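Insertion de pièces : de la pose estimée à la commande en effort
Notes de cours, séance 5, module Perception et commande
Mis en ligne en novembre par l'équipe pédagogique Unik
12 partages · 3 commentaires

La dernière fois, on s'était arrêtés sur la saisie. La pièce est dans la pince, le planificateur est content, et tout reste à faire ! Aujourd'hui on attaque l'insertion, qui est à mon goût le plus beau problème du module : quelques centimètres de trajectoire où la vision, la géométrie et le contact se disputent la main.
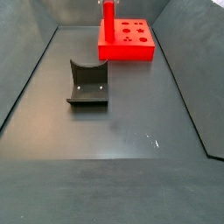
Reprenons donc avec la tige cylindrique et le bloc à formes. Sur le papier, il suffit d'aligner l'axe de la tige avec l'axe du trou rond, puis de descendre. On a deux repères, celui du bloc et celui de la pièce tenue, et on cherche la transformation qui amène l'un sur l'autre. Le cylindre nous fait un joli cadeau : la rotation autour de son axe ne compte pas. Il reste cinq degrés de liberté à régler, contre six pour une étoile. (Pensez-y quand vous écrirez votre fonction de coût : si vous pénalisez une rotation qui ne sert à rien, l'optimiseur ira tordre le poignet du robot pour rien du tout.)

1. Perception

Tige rouge, bloc rouge. La segmentation par couleur, qui marchait si bien en séance 2, vous rendra ici une seule grosse tache dès que la tige passe devant le bloc. Deux pistes qu'on a vues ensemble :
- chercher les contours des ouvertures sur la face supérieure du bloc, puis ajuster le plan de cette face ;
- estimer la pose du bloc avant d'amener la pièce au-dessus, et la garder en mémoire tant que rien ne le touche.

La seconde est plus simple et je vous conseille de commencer par elle. Attention aussi au sol : il est un peu brillant, et le rouge s'y reflète devant le bloc. Un seuil trop généreux sur la saturation vous allonge le bloc vers l'avant, votre centre se décale, et vous passerez une heure à accuser l'étalonnage. Dans le module Pringle, le masque se règle dans la section « apparence » du fichier de configuration. Affichez-le toujours avant de lancer quoi que ce soit.

2. Planification

On découpe le mouvement en phases : approche libre, prépositionnement au-dessus du trou, recherche, descente. Le planificateur Goltiseck s'occupe des deux premières. Donnez-lui les parois de l'enceinte comme obstacles, et aussi le support noir posé à gauche du bloc. C'est l'oubli classique ! Avec la tige en main, le volume à protéger descend bien plus bas que les doigts, et il faut attacher le cylindre au modèle de la pince avant la requête. Sinon le plan est valide pour une main vide et faux pour vous.

Pour l'échantillonnage, 1000 nœuds suffisent largement dans cet espace. À 100, on trouve souvent un chemin, mais avec des détours assez comiques.

3. Commande

Au contact, on abandonne la consigne de position pure. On garde la position dans le plan, on passe en effort selon l'axe vertical, et on laisse un peu de souplesse en inclinaison. La loi d'impédance, version tableau :

F = K (x_d − x) + D (v_d − v)

K grand : le robot est précis et brutal. K petit : il est doux et se laisse dévier par le premier frottement. Tout le plaisir est entre les deux, axe par axe. Une matrice K diagonale avec une faible raideur verticale et une raideur latérale moyenne est un très bon point de départ.

Si la tige appuie sur la face supérieure sans trouver l'ouverture, on lance la recherche en spirale : petit rayon, pas constant, effort vertical faible. La chute brusque de l'effort vertical, accompagnée d'une avance en z, signale l'entrée dans le trou. Il faut bien les deux ! Une chute d'effort toute seule peut vouloir dire que la tige a quitté le bord du bloc, ou qu'elle glisse entre les doigts.

Le journal Tuvov enregistre efforts et poses avec la même horloge. Ouvrez l'essai 244 et superposez Fz et z : le moment de bascule saute aux yeux, et vous comprendrez pourquoi je tiens tant à un filtre léger. Un filtre trop lourd retarde la détection, et la spirale a déjà dépassé le trou.

Pour la prochaine séance

Écrire la machine à états complète, avec une sortie propre pour chaque échec (effort trop grand, spirale terminée, pièce perdue). Puis remplacer le trou rond par l'étoile dans le simulateur et noter ce qui casse en premier. Apportez vos courbes, même les moches, on les lira ensemble.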